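WALKING HOME WITH THE SHOPPING
Notes for the Dorkimcombe talk (evening one, shorter than Stolham)

Slide 1, title
Say hello. Check they can hear at the back. Phone on silent, mine too.
Talk is about the walk home from the shops. The walk there is easy, everyone surveys the walk there. Bags empty, going downhill usually.
Who walked here tonight? Hands. Then: who would have walked with two full bags? Watch the hands go down. Wait for it.

Slide 2, the two places
Mukton and Stolham. Both small, both with a proper high street once. Mukton still has a butcher, a baker, the Lü greengrocery on the corner, a chemist. Stolham has the big store out by the bypass and a row of shutters.
3,000 people in Mukton. Don't give the Stolham number, someone always argues over the boundary.
Point to make: in Mukton people shop little and often. In Stolham once a week, by car. Same sort of people! Same weather, same hills more or less. What's different is the last stretch home.

Slide 3, what we asked
48 households kept a diary. What they bought, how they got it home, where they stopped. Not what it cost, they got cross when we asked about that in the pilot so we dropped it.
Read out the good ones:
"Put everything down at the wall by the chapel."
"Put everything down again at the bus shelter."
"Forgot milk. Not going back."
Pause for the laugh, if any. The chapel wall came up in diary after diary. It isn't a bench, it's just the right height. Keep that for later.

Slide 4, weight and hands
Stuff on how we carry. Potatoes, tins, milk. Weight isn't the whole story, it's where it pulls. A thin handle goes to a string as soon as there's anything heavy in it, and then it's across two fingers and you're swapping hands at every lamp post. Older walkers told us they choose what to buy by how it'll feel in the hand at the top of the hill. So no potatoes. Or potatoes one day and nothing else.
Ask who has done the swap at the lamp post. (Everyone.)

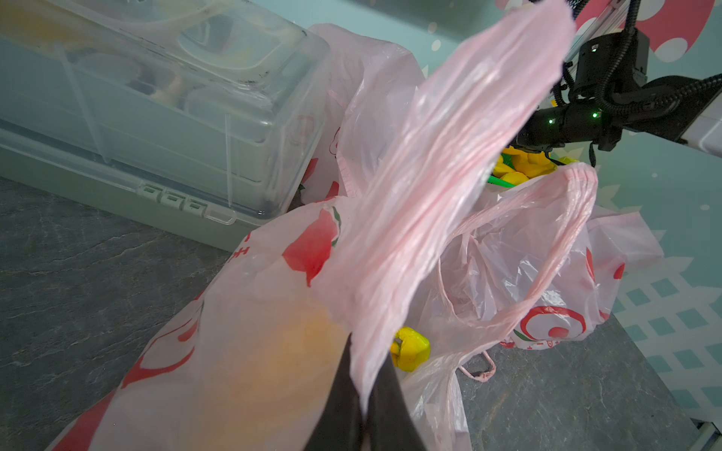

Slide 4: thin pink carrier, handle gone to a twist. Tomato print on the white one.

Don't get drawn into plastic versus paper. Somebody will try. Say it's a good question for the end, move on.
Rucksacks: men over sixty, dog walkers, me. Trolleys: brilliant, but kerbs. Read the diary line about the trolley and the cobbles by the Mukton bank. She went round by the school insted, which adds the whole length of the playing field.

Slide 5, 500 metres
This is the big one, slow down here.
Up to 500 metres with a full bag in each hand people said "fine" or said nothing. Past that the diaries change. More stops, more moaning, more "got a lift". It was the same for the younger ones, which I did not expect. They complained more if anything.
So when a council says the shops are within a ten minute walk, ask: with what in your hands?
Map of Mukton. Circle drawn from the greengrocer. Most of the old terraces inside it, all of the new estate outside it. New estate drives. Not lazy, they're just outside the circle, and there's nowhere to put a bag down between the roundabout and the first houses. Not a wall, not a bench, nothing. I've walked it. In the rain with squash and a cabbage.
If running late skip the Stolham map. If not, do the Stolham map, fast.

Slide 6, the ordinary shop
What's in a walking shop? Bread, milk, fruit, something for tea. Small amounts. People on foot buy what they'll eat tonight and tomorrow. Several told us they throw less away, I can't prove it, say so.
Apples came up a lot. Bananas too. Things you can start eating on the way.
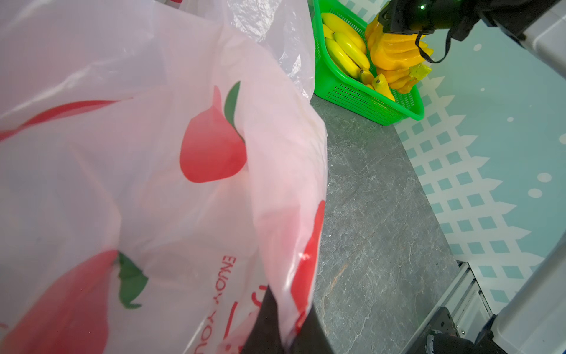 Slide 7, places to put things down
Back to the chapel wall. Told you.
What makes a good stopping place, from the diaries:
- hip height, so you don't bend
- flat on top (the Mukton war memorial railings got a furious paragraph)
- dry-ish
- not outside somebody's front window, people feel watched
- on the side of the road you're already on
Benches are too low for bags! Put a bag on a bench and it flops over, oranges everywhere. Nobody designing a bench thinks of the shopping. A ledge behind the bench would do it. Cheap. A plank on two posts would do it.
Stolham took out its horse trough for a parking bay. It was the main resting place on the whole hill. Try not to rant, I ranted last time.

Slide 8, getting it in the door
End of the journey gets missed. Keys. Hands full, keys in the wrong pocket, bag on the step. Then through to the kitchen, bag on the worktop, and it either stands up or it doesn't.

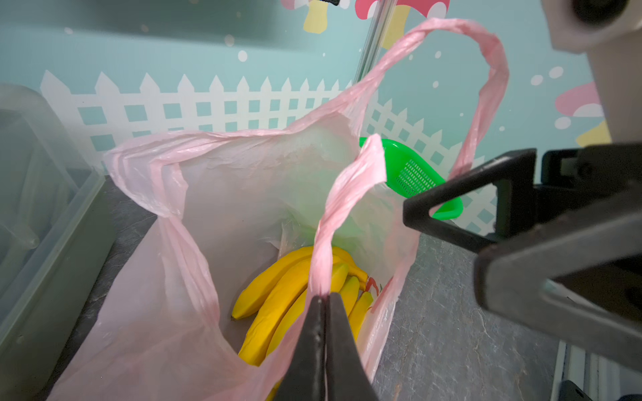
And that's when the diaries go quiet, kettle on, nobody writes anything else. Lots of them stop mid-sentance. But a few added a line about what they'd do differently, and it was nearly always "go twice". Two short trips, light bag each time. They like the trips. They met people. One household went from once a week to most days by the end of the diary and said it was the diary's fault.

Slide 9, asks for Dorkimcombe
Keep to 5 minutes for this bit, they want questions.
Walk the route from the shops to the far end of the estate, carrying something heavy. All of you, not the officer on her own.
Mark every spot where you'd put it down.
Mark where you wanted to and couldn't.
Dropped kerbs on the trolley line before the pretty paving.
Leave the low walls alone. There's one by the surgery down for removal in October, ask about it.

Questions. Probably: delivery vans, parking, plastic, dogs. Delivery answer is on the back of this sheet. Leave the diary copies on the table by the door, and get them BACK, lost two at Stolham.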